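Foreign mining leases and who gets the money - where do we actually stand?

Board: World affairs and trade
Started 2024-10-19

tallowwood_pete
I've been meaning to start this one for a while, so bear with me, it'll be a bit of a ramble. My daughter's doing a unit on post-independence economies and she came home with a folder of readings on stone and mineral leases, the sort where a small country signs over a hillside for 60 years and then spends the next two generations arguing over what it agreed to. We ended up sitting up half the night over it (she had toast, I had the good cheese) and I realised I don't have a settled view any more. I used to say "tear up the contracts" and leave it there. Now I'm wondering whether it's the contract that does the damage or everything that comes after the contract, the freight and the cutting and polishing and the finance, all of which seems to get done by firms a very long way from the hole in the ground.

So what do people here reckon? Is a fair royalty enough, or is a royalty always going to be the crumbs?

marnie.k
Lovely to see a proper topic! I lean to the crumbs side, I'm afraid. A royalty is a percentage of a price, and the price is set by whoever buys the raw block. If the buyer and the seller are two offices of the same company, well, you can see how that goes. The lease-holder sells to its own sister firm at a low figure, the royalty is worked out on the low figure, and the real margin turns up later in another country where the tax people are more relaxed.

I'd rather see a rule that a good share of the stone or ore has to be finished where it's dug. It's slower and it's messier and you'll get some dud years, but at least there are workshops at the end of it.

Sillent
Marnie, I agree with your description of the problem and I disagree with nearly all of your cure, if you'll forgive me. Local processing rules sound wonderful and I was all for them when I was younger. But you need steady power, roads, a port that works and people with the training, and if a government forces the issue before those are there, the plant gets built, runs at a quarter of its capacity, and ends up being owed money by everyone. Then the next government has to borrow to keep it open, and who does it borrow from? The very same capitals it was trying to get out from under.

My order would be audit first, roads and power second, factories third. Nowhere near as stirring on a banner, I know.

Hwa-young Hwang
Hello all, long-time reader and I don't post much. I spent 7 years doing the books for a stone importer (no longer there, and no, I won't name them) so perhaps I can add something on the transfer pricing that Marnie raised, which I think she has right in outline.

What surprised me when I began was how little of it was hidden. It was all there in the paperwork if anybody had the time to line the papers up side by side. Export declaration on one end, customs value on the other, and an agent's commission in the middle that nobody could quite explain to me. The ministry on the other side had 4 people to check more than 2000 consignments. They weren't corrupt, the ones I dealt with on the phone. They were tired and they were very polite, and they used a shared computer.

So I'm with Sillent on audit first. It's cheap compared with a processing plant and it pays for itself.

tallowwood_pete
Thank you, that's exactly the sort of thing I was hoping somebody would turn up with. Can I ask, did the commissions go to local agents or overseas ones?

Hwa-young Hwang
Overseas for the most part, Pete. There was usually a local name on the door as well.

huet_of_the_hill
Coming at this a bit crossly, sorry. I find the "audit first" line very comfortable for people like us. Every decade there's a new reason the workshops have to wait. My grandparents were told to wait for roads, my parents were told to wait for training, and now it's auditors. Meanwhile the flag changed, the anthem changed, and the invoices kept going to the same addresses. At some point a country has to be allowed to make its own mistakes with its own stone, the way every rich country did when it was starting out behind a great big wall of tariffs.

Sillent
That's a fair hit, Huet, and I'll wear it. I do still think the debt side gets skipped over, though. A mistake paid for out of savings is one thing and a mistake paid for with foreign currency bonds is quite another. If there were regional lending on decent terms I'd come most of the way over to you.

marnie.k
Benchtops.

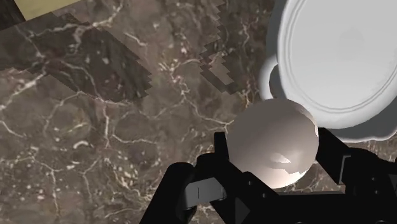
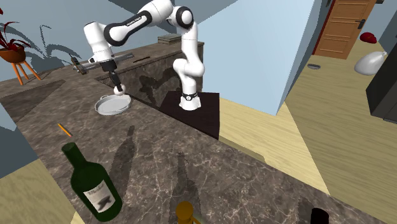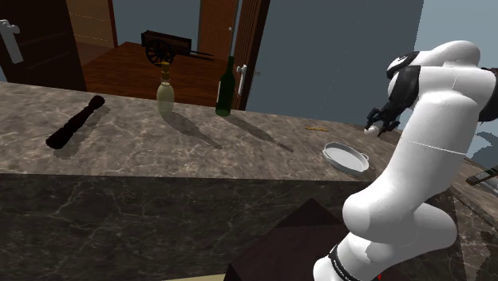
Anyway, back to Huet's point on tariffs, because I think it's the strongest thing anyone has said so far. The countries giving the free trade lectures mostly didn't practise it while they were building up, and I'd love to see that taught a bit more plainly in schools. Pete, is it in your daughter's readings at all?

tallowwood_pete
There's half a page on it, Marnie, and she's underlined most of it. She's also asked me to tell Huet that she agrees with him (or her) and not with her father.

huet_of_the_hill
Her! And tell your daughter she has excellent judgement.

plestdale_bob
I'll put in a word for the boring middle. Royalty on a published reference price, so it doesn't matter what the sister company says it paid, and then a processing share that steps up slowly over the lease. You don't have to choose between Sillent and Huet, you just have to write the steps down and have somebody able to enforce them.

Hwa-young Hwang
The reference price works well for metals, Bob. For stone it's much harder, as no two blocks are graded alike and the grading was where most of our arguments happened. I'll see if I can dig out my old notes on how the grades were written up and post them over the weekend.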